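About Rulluro

Rulluro covers television for people who watch it in the evening and want to read about it the next morning. We publish episode recaps, cast interviews, set reports and a weekly guide to new series. Most of our readers follow daily dramas and family serials, so those get the most space.

The site was started by Montri Wiriya, who had spent years writing listings for a local paper in Brurnstead. The first version was a mailing list with 40 readers, most of them fans of the hospital serial Paracha. He wrote up every episode the same night. When the show went off the air, the archive stood at 1407 recaps, and all of them are still on the site.

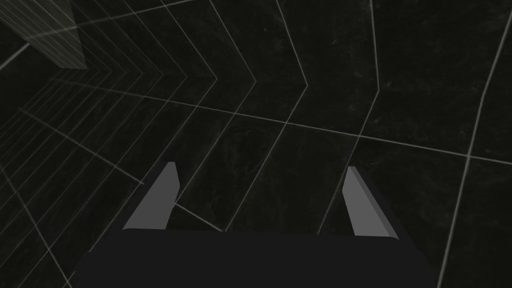
What we cover

Recaps go up the morning after broadcast. They contain full spoilers, and the headline says so. Interviews are done by phone or on set, and we print them as questions and answers with light trimming for length. Holiday specials, award nights and cast changes are handled by the news desk. We do not report on actors' families or relationships unless the actor brings it up with us. 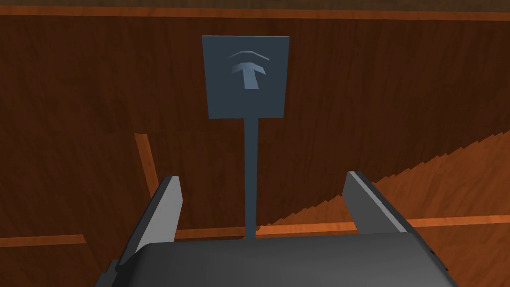

How we work

We have 2 full-time editors and a group of freelance writers who each take one or two shows. Every August, between seasons, we ask readers which series they want us to add or drop. Last year's vote brought back our Droscombe page, which covers the long-running village comedy of that name.

Networks send us advance episodes and invite us to set visits. They do not see our articles before publication. Travel paid for by a network is noted at the end of the piece.
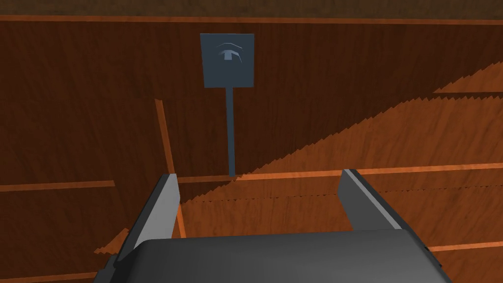 Corrections are made in the text, with a note at the bottom saying what was changed. If you spot a wrong name or air date, use the contact form and pick "Correction" from the menu. Pitches from new writers go through the same form. Please include one sample recap and the name of the show you would like to cover.

Page last updated 2024-11-12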